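We use cookies to improve your visit. OK | Settings

Erness Residents' Forum > Local news > Gas smell on Arero Road, anyone else?
Posted by hsiu_t, November, 07:12
Print | E-mail this thread 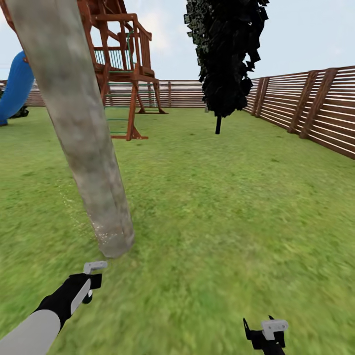 Leaning trunk and wooden play structure (computer render)

hsiu_t: Woken at ten to six by a fire engine and a man knocking to say we all had to get out. Up to 400 homes, he reckoned! We're in the school hall now with bad tea. Does anyone know what's happened?

yip_end: Contractors went through a main by the Yip garage, my brother-in-law is on the crew. Two people taken in for checks, both talking.

Moss12: That's not what I heard. The fire officer told us it was an old joint that had given way and there was no digging going on.

yip_end: Well there's a ruddy great hole there.

Moss12: Dug afterwards, to get at it!

Chia-jung Man: I rang the gas people on Monday night's smell (the Susa Close end) and was told someone would come within 12 hours. They didn't. So I'm a bit cross whichever of you is right.

hsiu_t: Same, I could smell it by the bus stop and thought it was drains. Should have rung. Hsiu-ying Tseng here by the way, number 10, if anyone's seen a grey cat.

Moss12: Cat's on my wall. They're letting our side back in now.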